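**Ticket: phone storage full / gallery app wont sync after update**
Opened by: Magdolna Deák
Product: Bristero Gallery (Android)
Status: pending user

**First report**

Phone updated overnight, now Bristero says "storage full, sync paused" every time I open it. It's a 210 GB plan and I am nowhere near that. Phone itself shows plenty free. Restarted twice. No change. Android phone, Prestent, the older model with the side button. Please dont tell me to factory reset, I did that last year for a different thing and lost my alarm tones.

**Reply - support**

Thanks, got it. Couple of things before we dig in:

- Settings > Apps > Bristero > Storage. What does it say for cache?
- Is the SD card still set as default save location?
- App version? (Menu > About, bottom line)

Leave app data alone for now. Cache is fine to clear, data is not.

**Update - Magdolna**

Cache was 57 MB so thats not it. Cleared it anyway. SD card yes, has been since I got the phone. Version line just says "Bristero for Android" and then a blank, no number at all. Is that normal??

Also new: thumbnails are there but half of them open gray. Photos from before August all open fine. Newer ones, some do some don't. Tried sending one to myself from inside the app and this one went through ok:
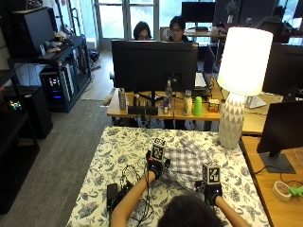
Then the next three failed with error 98. Same wifi, same minute. Turned wifi off and used mobile data, error 98 again. Turned Bluetooth off too, no idea why, did nothing.

**Reply - support**

Error 98 = app can see the file in its list but has no permission to read it. So the storage message is probably wrong, it shows the same popup for both. Known complaint, has been passed on.

Blank version number is not normal. Usually means the update installed halfway. Please try in this order:

1. Settings > Apps > Bristero > Permissions > Photos and videos. Set to "Don't allow".
2. Force stop.
3. Restart phone.
4. Back to Permissions, set to "Allow all". Do not pick "Selected photos".
5. Open app, wait on the main screen till the spinner stops. Can be slow.

If version is still blank after that, uninstall updates (three dots, top right of the app page) and update again from the store.

**Update - Magdolna**

Did 1 to 5. On step 4 it WAS on "selected photos". I never set that. Must be the update.

Popup gone. Version still blank. Gray ones down a lot, most open now. Did not do the uninstall updates part yet because the three dots menu isn't there. Only a little square icon that opens the app info in the store.

Battery got hot while the spinner was going. Is that expected

**Reply - support**

Warm is expected, it rebuilds all the thumbnails. If it gets too hot to hold take it off the charger and let it stop.

No three dots - ok, do you have the Fleltanach launcher installed? It hides that menu on some phones. Switch to the stock launcher first: Settings > Apps > Default apps > Home app. Then look again. You can switch back after, your icons should stay put.

**Update - Magdolna**

Yes Fleltanach. My nephew put it on. Switched, and there are the dots. Uninstalled updates, updated again, version number is back. Sync running since 4 pm, got to 2 left in the queue and sits there. Both are on the SD card, both in the folder the app made itself. One opens full size now, the other is still gray. The one that opens:

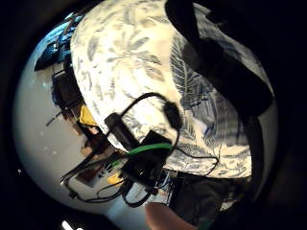
*Attachment 2 - opens full size in app, still stuck in queue*

Can I just delete the gray one or will that break something. Also can I go back to my old launcher, the stock one is ugly and I cant find the flashlight.

**Reply - support**

Launcher: yes, go ahead and switch back.

Please don't delete yet. Copy both files to internal storage with your file manager (copy, not move), then in Bristero long press each one > Remove from queue. Pull down to refresh. Copies should get picked up as new files.

If the gray one is gray in the file manager as well, the file on the card is damaged and we can't fix that from the app side. Let us know which it is. Rajan has the ticket from here, I'm off shift. Marked pending user.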